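Last revised 2022-10-20

# Filtering garment-folding demonstrations by grasp visibility

These are the steps we use in the Wisham project to decide which hand-held gripper demonstrations go into policy training and which are left out. The method is simple. For each recording we check how much of the cloth between the finger pads can be seen at the moment the jaws close, give that moment a score, and drop recordings whose scores are too low. It needs no extra hardware and no change to the training code.

The tutorial assumes you already have time-synced video and gripper widths for both hands. If you record with one gripper only, skip step 3.

## What you need

- A set of demonstrations in the Preltidcombe layout (one folder per episode, with video, poses and widths)
- The Lirnska scoring scripts
- A cloth segmentation model. Ours is small and was tuned on household fabric, but any model that gives a per-pixel mask will do.
- A machine with one GPU. Scoring is light, training is where the time goes.

Our own set had 511 episodes of shirts, trousers and towels, collected on beds, sofas and tables in ordinary homes.

## Step 1: Find the closing events

Load the width signal and smooth it with a short median filter. A closing event starts when the width begins to fall and ends when it has been stable for 6 samples. Ignore events where the total change is very small. These are mostly the person adjusting their fingers on the trigger.

Plot a few episodes before you run the whole set. If you see many events packed close together, the filter window is too short. If two clear grasps have been merged into one, it is too long. We set this once per recording device, as the trigger springs differ from unit to unit.

## Step 2: Score the region between the pads

For each event, take the last image before the width starts to fall. Crop the area between the two pads. The crop is fixed for a given gripper because the camera is mounted rigidly to it, so you only have to set it once, using the calibration file.

Run the segmentation model on the crop and compute two values:

1. The share of the crop that is cloth.
2. The length of visible cloth edge inside the crop, divided by the crop width.

The score is the product of the two, scaled to run from 0 to 1. We tried a weighted sum first and it passed too many images where the cloth filled the crop but no edge could be seen.

Wide lenses bend straight lines toward the border of the image. Do not undistort before scoring. The policy is trained on the raw images, and scoring a corrected version gives a value for something the policy never gets.

## Step 3: Handle the second gripper

In two-handed work each gripper can come into the other's view. The segmentation model sometimes labels a sleeve as cloth, and this raises the score for no good reason. Mask out the other gripper and the forearm behind it before you compute the score. We project the pose of the second gripper into the view of the first and cover a generous area around it. It is better to mask a little too much.

Check bare arms and covered arms separately. Long sleeves caused almost all of our false passes.

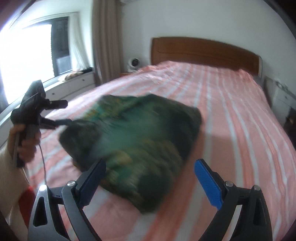 Godinho ran the same scoring on a separate set and wrote back that motion blur was a bigger problem than sleeves. On dark garments the mask tended to break up whenever the cloth or the camera was moving fast, and good grasps were being thrown out. The suggestion was to score a short window before each closing event and keep the best value instead of relying on a single image.

We have since added this as an option. Set `window` to 2 or more to turn it on. With patterned fabric it is worth using even when the motion is slow, as the mask can split along the print. The cost is longer scoring time, which grows in line with the window length.

## Step 4: Set the threshold and train

Sort all episodes by their lowest event score and look at the bottom of the list by eye. Pick the threshold at the point where most episodes start to look usable. Copying our value will not help much, since it depends on the lens and on the crop.

Train one policy on the full set and one on the filtered set, with the same seed and the same number of gradient steps. Do not match by epochs - the filtered set is smaller and would get less training.

## Step 5: Compare

Run 16 trials per policy for each garment, with starting piles made the same way for both. Record first-grasp success and final fold separately. In our tests the filtered policy was better on first grasps with shirts and towels. Trousers showed no clear difference, and the final fold results were too mixed to report as a gain.

Keep the rejected episodes on disk. If you change the segmentation model later, the whole set has to be scored again from step 2.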